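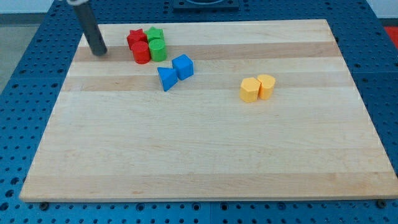 この記事の所要時間:7分

ブロック押し課題の進め方(ロボット制御演習 第4回)

本ページは、ロボット制御演習の受講者を対象に、卓上アームを用いたブロック押し課題の準備、教示、記録、提出の手順を定めるものです。第3回までの内容(原点復帰、速度制限の設定、非常停止の確認)を修了していることを前提とします。未修了の班は、先に第3回のページを参照し、担当教員の確認を受けてください。

1. 課題の概要

先端に棒状の工具を取り付けたアームを操作し、木製の板の上に置かれた色付きブロックを、指定された組み合わせに並べ替えます。ブロックを把持することはできません。移動はすべて、棒の側面で押すことによって行います。

ブロックは赤、緑、青、黄の各色で、形状には星形、円柱、立方体、三角柱、六角柱があります。色と形状の対応は一様ではなく、星形と円柱は赤と緑に、立方体と三角柱は青に、六角柱は黄に用意されています。円柱は黄にもありますので、指示文を作成する際は「円柱」だけでなく、必ず色を併記してください。

配布資料の課題Bでは、同色のブロックどうしを隣り合わせた配置を目標とします。赤と緑については、星形を奥、円柱を手前に置き、色ごとに縦の組とします。青と黄は、それぞれ二つのブロックが接していれば、向きは問いません。

2. 準備

(1)制御用計算機を起動し、演習用ソフトウェアFemeoを立ち上げます。班の番号でログインしてください。個人のアカウントでは記録が保存されません。

(2)板が作業台に対して動かないことを手で確かめます。緩みがある場合は各自で締め直さず、技術職員のエフェ・バッセイ(Efe Bassey)に申し出てください。

(3)棒の先端の高さを調整します。先端は板の表面にわずかに触れない位置を基準とします。薄い紙を一枚差し込み、抵抗なく引き抜ける高さが目安です。

(4)板の四隅の座標を登録します。板の木目や色の濃い帯を目印に座標を推定した例が昨年度の報告書に見られましたが、帯の境界は基準点として認めません。必ず板の角を用いてください。

3. 教示の手順

操作者、指示者、記録者の三名で行います。役割は課題ごとに交代します。

指示者は、一回の動作につき一文の指示を読み上げます。「青い三角柱を青い立方体の左側に寄せる」のように、動かす対象と到達先の両方を含めてください。「もう少し右」「そのあたり」といった表現は、記録として使用できないため無効とします。

操作者は、指示を復唱してから棒を動かします。棒は対象の手前でいったん停止させ、押す方向に対して棒とブロックの中心がそろっていることを確認します。中心を外して押すとブロックが回転します。立方体と六角柱では面の中央を押し、星形では二つの突起の間のくぼみに棒を当てると安定します。三角柱は角を押すと向きが変わりやすいので、平らな面の側に回り込んでください。

密集したブロックの中から一つだけを動かす場合は、隣のブロックから離れる方向に押します。星形どうしが近接しているときは、突起がかみ合って両方が動くことがあります。そのような場合は、手前の円柱を先に退避させ、空いた場所から棒を入れます。

一つの動作が終わるごとに、棒をブロックから離れた位置に戻します。戻す経路の途中で別のブロックに触れた場合、その動作は失敗として記録し、やり直しは行いません。

4. 記録と分類

記録者は、Femeoの画面で各動作に「成功」「失敗」「保留」のいずれかを付与します。保留は、指示文の解釈が操作者と指示者とで異なった場合に限り使用します。判断に迷った動作を保留に入れないよう注意してください。

前期の受講者全体で収集された動作は3,910件であり、そのうち成功と分類されたものは3,279件でした。このデータは第6回の学習演習で使用します。今期の各班の記録も、同じ書式で追加されます。

書式の詳細は、ティーチング・アシスタントのタイス・アギアル(Thaís Aguiar)が作成した記入要領に従ってください。要領は共有フォルダ「Juseck」に置かれています。

5. よくある不具合

棒が板をこする音がする:先端の高さが低すぎます。直ちに操作を止め、2の(3)からやり直してください。

ブロックが板の縁に寄りすぎた:棒で無理に引き戻そうとせず、停止を宣言し、アームの電源表示が待機に変わったことを確認したうえで、手で中央に戻します。その動作は失敗とします。

画面上の棒の位置と実際の位置がずれる:四隅の登録に誤りがあります。再登録しても解消しない場合は、エラー番号を控えてください。番号876が表示されたときは原点復帰が必要です。

6. 提出

各班は、記録ファイルと一頁以内の所見を木曜日の17時までに提出します。所見には、失敗した動作のうち一つを選び、棒を当てた位置、押した方向、ブロックの動きの三点を図とともに記述してください。成功率のみを記した所見は再提出となります。

提出後の質問は、担当教員ジンフォン・ドン(Jinfeng Dong)の研究室で受け付けます。機材の追加利用を希望する班は、実習室19番の予約表に班の番号と利用時間を記入してください。11月は公開行事の準備により、午後の利用が制限されます。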